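Datasets > Language and Text > Recipes > Tusance Community Recipe Corpus

Print this page | E-mail this page

# Tusance Community Recipe Corpus

2903 recipes from church cookbooks, club newsletters and school fundraiser booklets, typed out by hand and lightly tagged. Most of the booklets were stapled or comb-bound and printed in small runs for one town, and a lot of them were headed for the recycling bin when we got hold of them. I love this stuff and I hope you will too!

## What's in it

Each recipe is one plain text file with a short header. The body keeps the spelling, the line breaks and the abbreviations of the booklet, so you'll meet "oleo," "sm. can," "1 pkg." and a great many ovens set to "moderate." We left all of it alone. If a cook wrote "bake till done" and stopped there, so does the file.

The header has these fields:

- `title` – as printed, including nicknames ("Better Than Before Cake")
- `booklet` – a short code, explained in `booklets.csv`
- `course` – our label, one of 7
- `decade` – our best guess when the booklet carries no date
- `yield` – only when the recipe gives one
- `notes` – handwriting in the margins, typed out when we could read it

The `notes` field is my favorite part of the whole thing. People argue with recipes in pencil. They cross out the sugar and write a new amount, then someone else (different handwriting) puts the first amount back. One copy of the Pernandale booklet has "NO" next to a lime gelatin salad, underlined so hard the pencil went through the page.

## Where the booklets came from

There are 4 source collections. Pernandale is the largest and the messiest, with several editions of the same cookbook that share recipes but change the amounts. Pulton is mostly school booklets, heavy on bars, cookies and things you can make with a box of cereal. The Bondarchuk boxes are a family collection of newsletters, with wonderful pickles and dumplings and quite a few recipes written for thirty people. The last one, which we just call Tusance Misc, is everything that turned up in the mail after word got out.

## How it was typed

Scanning software did badly on the mimeographed pages, so we typed everything. Each file was typed once and read against the page by a second person. Fractions were the big trouble spot. A faded 1/4 looks a lot like a 1/2, and with baking soda that matters! Where two readers disagreed, the file has `[?]` right after the amount, and we'd rather you see that mark than a wrong number.
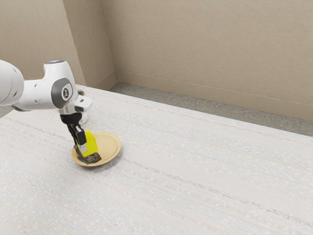
Serving suggestions got the same treatment. If the booklet says "pass with crackers," that line stays in the body, even though it isn't really a step. Early on we tried splitting each recipe into ingredients and steps, and it kept going wrong. Plenty of cooks mention the butter for the first time in the last sentence – and some never mention it at all, though the title is "Butter Cookies."

Of the full set, 2141 recipes have a clear ingredient list you can pull out with a simple script. The rest are written as one running paragraph, and those are the fun ones if you're working on parsing.

## Good uses

- Studying how kitchen words change over time
- Testing a parser on real, untidy ingredient lines
- Tracing one recipe as it travels from booklet to booklet (try the three-bean salads)
- Supper

## Please be careful with

The canning and pickling recipes. Many are older than current safety advice and we haven't tested or corrected any of them. Read them, enjoy them, and use a modern guide when you put up your own jars.

Contributor names were taken out of the headers and bodies. Titles got a pass too, so "Aunt ___'s Relish" shows up with a blank. If you spot a name we missed, open an issue and we'll fix it in the next release.

The `decade` guesses lean on typefaces, prices in the ads and brand names. Treat them as guesses.

## Known problems

- Some near-copies across the Pernandale editions aren't linked yet
- "Cup" in the Bondarchuk newsletters sometimes means a teacup
- Two-column pages in the Pulton booklets may have lines out of order
- `course` is shaky for anything made of gelatin, which could be a salad or a dessert depending on who you ask

New booklets are added each January. Corrections go in whenever they arrive, and the changelog lists every file touched.

Filed under: Food & Drink Texts, Local History, Hand-Transcribed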